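12 shares · 3 comments

3.2 Sorting task and recording setup

The utensil-sorting task was designed by the student team at Brorau as its term project and later reused in the Cladwood robotics course. One operator works at a white table with a gripper in each hand and moves utensils into three bins. The motions are recorded and used to train the two-arm policy described in Section 4.
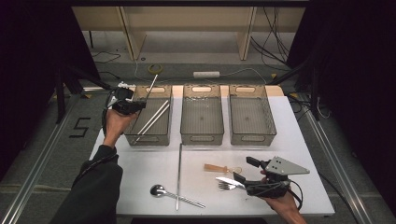
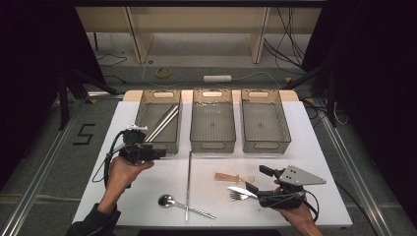 Figure 3. Two moments from the sorting task. In both, the right gripper holds a table knife and the left bin already contains two long utensils.

Students took turns as operator. Each received a short practice period before any episode was kept. The instructions were brief: pick up one item per hand, place it in the assigned bin, and return to a neutral pose before starting the next one. The order of items was left to the operator, so the recordings contain a good deal of variation in which hand moves first.

We recorded 902 episodes over the term. Of these, 269 were removed during review, mostly for dropped items or for gaps in the tracking signal. A second student checked every removal against the written rules. Disagreements were settled by watching the episode again at half speed. The remaining episodes were cut into 2,091 segments using the labeling tool from the Dudek project, with each segment covering one pick or one place.

Thin items caused the most trouble in labeling, as the moment of contact is hard to see. For these we used the gripper opening width to set the segment boundary. Sessions recorded in December used the same rules and are included in the totals.

4 shares · Comment (0)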